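绿色建筑运行后评估

绿色建筑运行后评估，简称后评估，指建筑投入使用并经过至少一个完整供冷供暖周期后，对其能耗、用水、室内环境和使用者满意度进行的系统性核查。后评估的对象是实际运行状态，与设计阶段的评价标识相互独立。两者采用的指标有部分重叠，但数据来源不同：设计评价依据图纸、计算书和模拟报告，后评估依据计量数据、现场测试和问卷。

术语

中文文献中亦称“使用后评价”或“运行评价”。前者来自建筑学领域，侧重使用者感受；后者多见于节能管理文件，侧重能源账单与设备运行记录。本条目所述后评估兼含两类内容。

适用范围

后评估一般适用于办公、教育、商业和科研类建筑。住宅建筑因分户计量数据涉及住户隐私，通常只评估公共部分。改扩建项目应在改造部分与原有部分的计量回路分开之后进行，否则能耗无法归属。

评估周期与数据要求

基本周期为连续12个月。分项计量至少应区分暖通空调、照明插座、动力设备和特殊用电四类，采样间隔不大于一小时。数据缺失时可用相邻同类日的数据插补，插补比例须在报告中列明。入住率低于80%的建筑，其单位面积能耗不宜直接与同类建筑比较，应先按实际使用面积折算。

特殊用电包括数据机房、厨房、实验设备等与建筑本体性能关联较弱的负荷。科研建筑中此类负荷占比较高，应单独装表，并从建筑本体能耗中扣除。

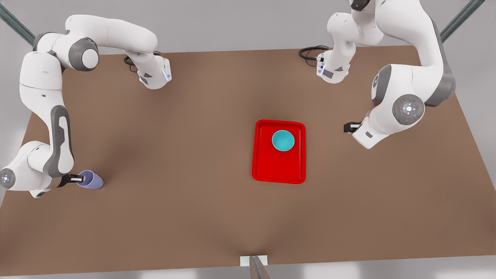

两台白灰色机械臂与桌面（计算机渲染图），一侧夹爪夹持淡紫色杯子。

室内环境测试

测试项目包括空气温度、相对湿度、二氧化碳浓度、细颗粒物浓度、工作面照度和背景噪声。测点避开送风口和外窗直射区，高度取坐姿呼吸带。每个典型功能区测点不少于8个；面积较小的功能区可合并布点。供冷季与供暖季各测一次，测试时段应覆盖上午和下午的正常使用时间。

照度测试在夜间或遮光条件下进行，以排除天然光影响。天然采光效果另行测试，取全阴天条件。

问卷调查

问卷采用七级量表，内容涉及热舒适、空气品质、光环境、声环境和设施可控性。有效回收率低于35%时，结果只作参考，不参与评级。问卷发放与环境测试宜安排在同一周内，以便对照。

性能差距

实测能耗与设计预测值之间的偏差称为性能差距。常见来源有以下几项：

模拟所用的使用时间表与实际不符；
围护结构施工质量与设计参数不一致，主要表现为气密性不足和热桥处理缺失；
自控系统未完成调适，或控制逻辑在移交后被改动；
租户自行增设设备；
气象条件与典型气象年存在差异。

处理时先以实测气象数据重新运行模型，再依次替换时间表、设备功率和渗透率，逐项记录偏差变化。替换顺序对各项的归因结果有影响，报告中应注明。经校准的模型可用于后续节能改造的方案比较，但不得用于追溯修改原设计评价结论。

案例

Punine办公园区的后评估由Walczak事务所承担，项目负责人为Leokadia Borkowska。评估发现，新风机组在夜间未按设计停机，原因是楼宇自控系统移交时恢复了出厂时间表。重新设定之后，风机用电回落至设计区间。该项目同时记录到东侧会议区夏季上午偏热，归因于外遮阳百叶角度固定，后改为可调式。

Nirari图书馆的评估则以用水为主。该馆的雨水回用系统长期处于旁通状态，冲厕用水全部取自市政管网，而远传水表安装在旁通管之后，读数未能反映这一情况。评估报告建议将水表移至回用水箱出口，并在五月汛期前完成复核。

工具

数据汇总可采用通用电子表格或专用平台。上述两个项目均使用Omel平台，其输入为逐时计量文件，输出为分项能耗强度、负荷持续曲线和异常时段清单。平台不具备自动判断异常原因的功能，清单须由评估人员逐条核对。

局限

后评估结果受使用者行为影响较大，单一周期的数据不足以反映设备性能衰减。不同地区对建筑面积的计算口径也不一致，地下车库是否计入对单位面积指标影响明显，跨地区比较前应统一口径。

参见

建筑调适；能源审计；分项计量；典型气象年；热舒适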